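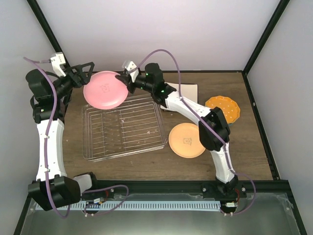 Two arms, one pink plate, and a club that can't stop washing up

If you want to know what a good evening sounds like at the Heltano robotics club, listen for the plates. There's a clack, then a groan from six people at once, then somebody resets everything and off they go again. I spent two evenings with the students at their workshop on the Starkska estate, and I have never cared so much about crockery in my life!

The project is called Nava, and the idea is simple enough to explain to your gran. Two arms on one rail have to pick up a plate between them, carry it across and stand it in a clear plastic dish rack. Anyone over the age of five can do it. Getting a pair of arms to do it together is a wonderful, maddening puzzle, and the club has been chewing on it since May.

The trouble is sharing. With one gripper on each side of the rim, the arms are joined through the plate, so if the left one moves a touch early the right one gets dragged along with it. The students call this "arguing". Early on the arms argued all the time, and you could hear the motors straining from the corridor. So they slowed everything right down, got the lift smooth, and only then began on the lowering, where the plate has to meet the slots between the ridges at a decent angle.

The club logs every attempt in a big green book, and they were on number 351 the night I arrived. Most entries are one line long. "Too far left." "Let go early." "Lovely!!" My favourite page has a full drawing of a plate with an unhappy face and no words at all.

Plates are a hot topic. The pink one has a little cartoon logo in the middle, as does the peach-orange one, and then there's the orange one with white dots and a scalloped edge, which splits the room. Half the club thinks that wavy rim will be easier to hold, the other half think it will be a nightmare, and I was asked for my opinion so many times that I ended up picking a side (nightmare, sorry).

What I loved most was how the jobs move about. The person who wrote the code on my first visit was clipping up cables on my second, and a first-year who joined to learn soldering was explaining wrist angles to a room of older students, all of them taking notes. Members pay £2 a session, which mostly goes on screws and biscuits.

Next up is the Tedimov Challenge, where teams get 50 minutes to clear a table they haven't seen before. The club wants cups in the mix before then. There was already a box of them under the bench, and a long discussion going on about handles when I left to catch my bus.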